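4.2 Recording Placement Examples

1. Mark the work surface with blue painter's tape. Use three strips in one direction and two across them.

2. Open the gripper fully and move the arm to the start pose.

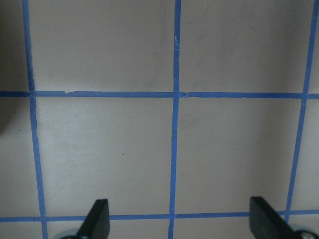
3. Select one cell and record 13 examples before moving to the next – do not change cells during a recording.

Note: Small tears or creases in the tape are acceptable. Replace any strip that no longer lies flat.

CAUTION: Keep hands clear of the fingers while the Orilden controller is active.

4. Save the session under the operator's name.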